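News > Politics > Religion and State

Last updated: 3 October 2022

Drallov council drops prayer from meetings

The Drallov town council voted Monday's agenda rule through without changes, ending the spoken prayer that has opened its meetings for 30 years. A minute of silence will replace it.

Council member Lotte Van Loon, who wrote the measure, said residents of any faith or none should feel welcome. Opponents handed in a petition with 203 names and plan to raise the matter again in May.

Sign up for our newsletter.
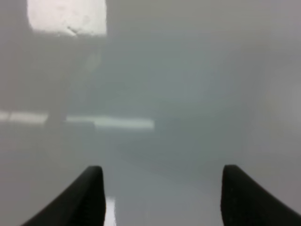
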